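Flomham workshop clear-out, April

Quick page, putting this up between van loads so excuse the typing. Most of you asked what went where and who had what, so it's all on one page now. Only the one picture so far, the rest are on Maribeth's phone and she's promised them. Captions are written already, I'll drop the pictures in as they come. If your name's wrong shout.

## Day one, upstairs

**Long bench.** Emptied by lunch. Amedeo did the drawers, found every pencil we've lost in 3 years. Pencils in the biscuit tin, tin on the windowsill.

**Window shelves.** Paint and varnish. Anything with a stuck lid went to the tip at Clindow. Rest is in the metal cupboard, labels facing out please.

**Fabric offcuts.** Four sacks. Two to the school, one kept, one was mostly dust. Vangelis sneezed until teatime.

**Paper store.** 500 sheets of the grey sugar paper, still wrapped, had been sat behind the door all this time. We bought more in the autumn. Oh well.

**Stairs.** Swept twice. Don't look underneath.

## Day two, downstairs

**The sink corner.** Maribeth and a bottle of something very strong. Came up white. I'd honestly thought it was a cream sink.

**Tool wall.** Deming redrew all the outlines in marker. Put things back on their own outline. The big square is missing, if it's in your car bring it back, no questions.

**Jam jars.** Screws in some, hooks in others, one with both and a dead wasp. Sorted by lenght not by type, which Mark Anthony says is wrong. He's welcome to redo it.

**Chairs.** Kept 10. The wobbly ones went to Frei, they've got someone who reglues them. Collect by the end of the month if you wanted one, after that they're gone.

**Tea break.** Flapjack by Amedeo. Lasted four minutes.

## Day three, blocks and bins

Last job and the fiddly one. The coloured blocks had got into everything, tubs, drawers, a welly. All being pulled together now and going through the bins a few at a time so we can see what's what.

**Red and green.** Grey bin, the one with the split across it. Three of each in the bigger half, lying any old way, one of the reds right along the left wall. The metal bottom's got scuffed and cloudy but it's sound, so it stays in use. 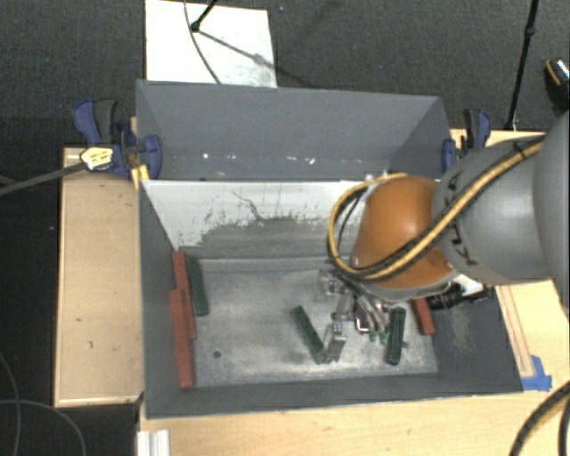
Blocks with chipped corners go in a seperate pile please, Deming will sand them in one go. Don't mix them back in with the good ones, we did that last year and had to start over.

**Loose lids.** Tried every lid on every tub. Took an hour. Leftover lids have gone, leftover tubs are now plant pots.

**Labels.** Mark Anthony's handwriting, so you can read them for once. Spare roll is in the top drawer with the scissors.

**Van, last run.** Cermont for the shelving, then home. 60 quid on diesel over the whole thing, receipts to me please, not to Vangelis, he puts them in his coat and that's the last we see of them.

## Still to do

- hooks by the back door
- find the big square!!
- someone to take the old rug, it's heavy, bring a friend
- key back to Maribeth

Will add the other pictures when I get them. Thanks all, back's killing me.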